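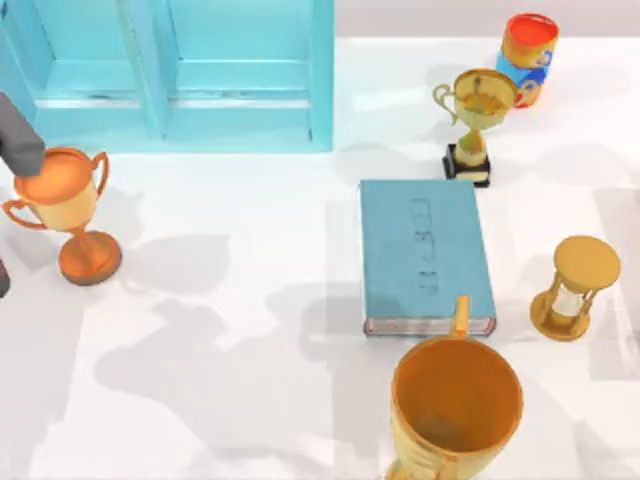

Why does the stock export stop at 2,000 rows when the warehouse list is longer?
The export job reads the page limit from the old Markska profile, and that profile caps every file at 2,000 rows whatever is set on the screen.

Ticket status: open, waiting on customer
Product: Stisteo stock export
Reported by: Josée Pelletier
Assigned to: Kaj Riis

31 May entry removed, duplicate of the one below.

May 31, 2026, Kaj Riis
Reproduced on the test server. File closes cleanly, no error in the log. Rows after the cap are missing and the footer total is wrong by the same amount.

Kaj Riis
Set batch size to 200 and ran again. Same result. Batch size is not the cause. Put it back to the default.

Bahman Hashemi
Check the profile name in the job header. Sites moved over from Gashi in January kept the old one.

Kaj Riis
Confirmed, header shows the old profile. Switched to the current one and restarted the export service. Full list exported, footer total matches. The job took 39 seconds.

Josée Pelletier
Works for the main list. The returns list still stops early.

Kaj Riis
Returns runs as a separate job with its own header. Please change it under Jobs, Returns, Profile, then restart the service and send the new log.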